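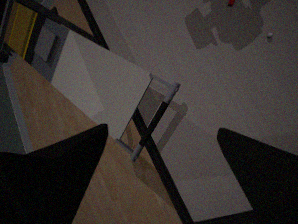
Tetteh cell, simulated run: handle in the gap between the fingers

Ticket 323
Site: Jikcombe
Raised by: Gifty Amissah, Assembly
Assigned to: Afonso Simões, Cell Support
Product: Stulter job planner
Priority: Medium (I put High. It was reviewed.)
Status: Closed, see last entry

Summary
Job pauses at the handle step and asks for a person to confirm. Same in the simulator and on the floor. The person it asks for is always me.

What happens
The arm goes down to the handle, stops, and the panel says "Operator, please confirm orientation." I press Confirm. It carries on. A bit later it asks again. On a normal shift it asks me 40 times, and I have not once said no.

What I expected
In October we had a briefing where we were told the cell would do the handles and free us up for more skilled work. I used to fit handles by hand and chat to Abena. Now I stand beside a machine fitting handles, agreeing with it, and I can't chat to Abena as she's been moved to the other side of the guard. If pressing Confirm is the skilled work, please could somebody say so in writing and I'll bring it up at pay review.

Already tried
Restarting the planner. Restarting the panel. Pressing Confirm in advance, which it doesn't count. Leaving it alone to see if it would get bored. It waits with far more patience than I've got.

Afonso Simões
Thanks Gifty. I can repeat this in the simulator with your job file. The arm reaches the handle and the planner raises the question before the fingers close.

Could you send me the job settings page? In Stulter it's under Job, then Steps, then Handle, then Advanced. You'll need the supervisor login.

Gifty Amissah
I haven't got the supervisor login. I'm trusted to confirm the orientation of every handle in the building but I can't look at the page that makes me do it.

Ankica Milošević
I've got the login, settings attached. For the record, nobody in Assembly has changed anything on that page. We didn't know it was there.

Afonso Simões
Got them, thank you. Findings so far:

Handle step, confidence limit: 50
Handle step, on low confidence: ask operator
Handle step, remember answer: off

The last one matters most. The planner asks, Gifty answers, and the answer is thrown away. Whoever set up the job left it on the starting value, and I have checked the change record and it was me. Sorry.

The handle also casts a shadow right next to itself, in much the same shape, and the dark grip lies across a dark strip. I suspect the planner finds the outline hard to separate from what's behind it. That's a guess until I've tried it with different lighting in the simulator.

Abena Addo
Adding myself to this ticket as I have the opposite problem. My side never asks me anything. I fill the parts tray, the cell takes from it, and if I'm slow it shows an amber light and puts "waiting for human" on the big screen where the whole floor can read it. When Gifty is slow it says "awaiting confirmation", which sounds as if she's considering something.

Can the wording be changed while you're in there?

Afonso Simões
That's a separate text file, so strictly a separate ticket. I'll do it anyway. Suggestions?

Abena Addo
"Refill tray." It's a tray. It wants refilling.

Afonso Simões
Change 1, simulator only. Remember answer: on. Ran the job 30 times. Questions dropped a lot, though it still stopped on the first handle of each run.

Change 2, simulator only. Lamp moved so the shadow falls clear of the handle. Fewer stops again. I'd like to try this on the floor, which means moving the real lamp, which means a works request.

Change 3, simulator only. Put both arms on the job. This was my own idea and it went badly. The planner spent most of its time deciding which arm should go first. I have taken it out.

Layout I'm working from, with an arm mounted on opposite sides of the table and a few small coloured pieces lying on top:
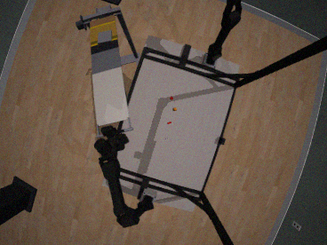
Khanyisile Nel: before anybody moves a lamp, can we settle who decides when the cell needs a person? At the moment it's a number on a page that the people being asked can't open. Gifty says she has never disagreed with it. Fine, but if we switch the question off altogether there is no moment in the job when she could. I'd sooner she was asked seldom and properly, with a No button that does something.

Gifty Amissah
There is a No button. I pressed it once to see, and it brought up the same question again with a slightly longer wait.

Afonso Simões
Confirmed. "No" is currently wired to "ask again". I'm not proud of this ticket.

Proposal:
- Remember answer on, cleared at the start of each shift.
- No button parks the arm and holds the job until an operator releases it.
- Operators on the cell get view access to the Advanced page. Ankica and the operators agree any change to the limit between them, and I make it.
- Abena's wording.

Ankica Milošević
Agreed, with one addition. When the cell is running without asking, I don't want Gifty left standing next to it in case it does. The call can go to a buzzer and she can be on the rework bench. There's almost a full cage of rework. It has been building up since we were all freed up.

Abena Addo
The rework bench is next to my tray.

Gifty Amissah
I support the buzzer.

Afonso Simões
Installed on the floor 3rd November. Lamp moved as well, after Holtico head office asked for a risk assessment on the lamp. They hadn't asked for one on the arm's No button.

First shift: the cell asked for a person twice. The second time Gifty pressed No, the arm parked, and the handle was in fact the wrong way round. Left the limit at 50 for now.

Gifty Amissah
Happy to close. The buzzer is very loud. I'm not raising a ticket about that yet but I'd like it known.

Afonso Simões
Closed. Buzzer volume is under Job, Alerts, Advanced. You'll need the supervisor login.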